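"The camera decided more than the computer did"

For two years, Dalal Karam has worked on the small delivery vehicle that Wolholm is developing for closed sites such as campuses and hospital grounds. This spring her team had to choose a front camera, and they gave both candidates the same route to drive. We talked with her on 21 May 2025, when the last comparison drives were already finished.

The two candidates were a wide-angle model from Ragnarsson and a narrower one from Briden. At first Karam did not expect a long discussion. "I thought we would test for two days and take the cheaper one," she says. "Then we looked at the first recordings, and everybody in the room had a different favorite."

The route at Bislow is 400 meters long, and most of it runs on asphalt between lawns. She describes it as an easy place for a vehicle and a difficult one for a camera. In the morning the sun stands low beside the buildings, and the walls on the other side are dark. "A person does not think about this. You walk, you see the path. The camera must choose if it will show you the sky or the shadow."

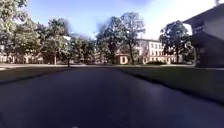
The path at Bislow, seen through the wide lens. The sides of the asphalt bow outward toward the corners.

The bending of straight lines was the main argument against the wide lens. Finn Schwerdtfeger, who writes the steering software, had to correct for it before he could use the edges of the path. "Finn was not happy with me that week," Karam says and laughs. "But he did it in five days, and after this the edge detection was stable also in the curves."

The narrower Briden camera gave cleaner pictures of far objects. However, it lost the border of the lawn when the vehicle turned, and it then needed a moment to find it again. In 272 recorded turns, this was the fault that the team noted most often.

Was the choice clear after that? Karam hesitates. "For our speed, yes. We drive slowly, so I want to know what is next to me. If somebody drives faster, I would maybe tell them to take the other one."

Glare is still an open question. Her colleague Rohani Nasution is now trying shorter exposure times, and the first results please only half of the team. A new round of drives is planned for October, when the sun is lower again.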